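Spielzeugausleihe: Bausteine sortieren, aber wonach?

Vy Phí
9. Juni 2021

Hallo zusammen, ich betreue seit ein paar Wochen die Spielzeugausleihe in unserem Stadtteilzentrum in Hollenstein. Übernommen habe ich einen Schrank voller Bausteine, die alle durcheinander in großen Kartons liegen. Das sind mehrere Sorten aus verschiedenen Spenden, manche Sets waren wohl mal vollständig, andere nie. Die Kartons sind unten weich und müssen weg.

Ich habe 40 Euro für neue Behälter bekommen. Jetzt überlege ich, ob ich nach Farbe, nach Form oder nach Set sortiere. Nach Set wäre am saubersten, aber ich habe keine Packlisten mehr. Ausgeliehen wird immer für drei Wochen, die Kinder sind meistens zwischen zwei und sechs. Wie macht ihr das? Und lohnt es sich, die Teile bei der Rückgabe zu zählen?

trullside

Wir hatten das gleiche Durcheinander und haben zuerst nach Farbe sortiert. Sieht im Regal gut aus, ist für die Ausleihe aber unpraktisch. Ein Kind, das mit roten Steinen heimgeht, will am nächsten Tag auch die anderen. Inzwischen packen wir gemischte Portionen: ein paar Würfel, ein paar Zylinder, dazu flache Teile als Brücken. Jede Portion kommt in einen eigenen Behälter und wird gewogen. Das Gewicht steht auf einem Zettel innen an der Wand.

Beim Zurückbringen stellen wir den Behälter auf eine normale Küchenwaage. Weicht das Gewicht ab, schauen wir nach, sonst nicht. Zählen würde ich bei Bausteinen lassen, das hält im November, wenn alle drinnen spielen wollen, kein Mensch durch. Leergewicht vom Behälter nicht vergessen, sonst stimmt nach einem Austausch nichts mehr.

Zum Material: durchsichtiger Kunststoff. Die Kinder suchen sich von außen aus, was sie mitnehmen, und räumen beim Suchen nicht alles aus. Körbe hatten wir auch, da bleibt Sand drin hängen. Zum Einräumen nimmt man am besten einen glatten, hellen Tisch, auf dem kleine Teile auffallen.

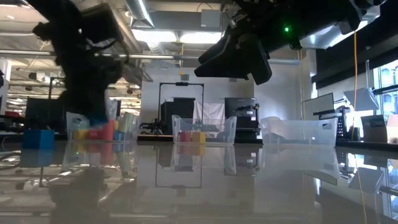
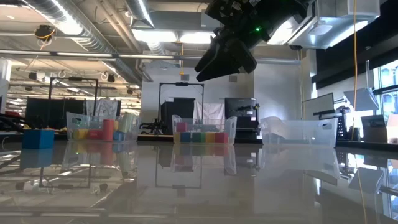 Und einmal der Tisch von oben:
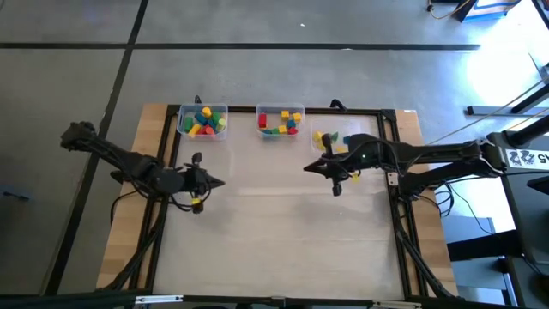 Jonas Gruber

Wiegen funktioniert nur, wenn alle Steine aus demselben Material sind. Bei uns in Beridcombe war Holz und Kunststoff gemischt, da hat ein fehlender Kunststoffzylinder auf der Waage fast nichts ausgemacht. Also vorher nach Material trennen. Das ist auch fürs Reinigen wichtig: Kunststoff geht in lauwarmes Wasser mit etwas Spülmittel, Holz nur feucht abwischen und danach offen trocknen lassen. Nicht in den geschlossenen Behälter legen, solange es noch klamm ist.

Ich würde außerdem gleich am Anfang alles aussortieren, was Risse oder abgeplatzten Lack hat. Und sehr kleine Teile gehören nicht in die Behälter für die unter Dreijährigen. Dafür haben wir einen eigenen Regalboden, ganz oben.

Nach Set sortieren ohne Packliste kannst du vergessen. Ich habe das bei den Vostska-Steinen einen ganzen Nachmittag lang versucht und am Ende doch alles gemischt.

klammerbeutel

Im Baumarkt gucken, da sind Behälter billiger als im Spielzeugladen. Rechteckige nehmen, die runden verschenken Platz im Regal.

Vy Phí

Danke euch. Dann trenne ich erst Holz und Kunststoff und mache gemischte Portionen. Eine Küchenwaage ist vorhanden. Noch eine Frage an trullside: Womit klebt ihr die Zettel fest, so dass sie beim Auswaschen nicht abgehen?

trullside

Gar nicht geklebt. Der Zettel steckt in einer kleinen Klarsichthülle mit Klammer, die kommt vor dem Waschen ab. Geklebte Etiketten hatten wir früher, die Reste kratzt man ewig vom Kunststoff.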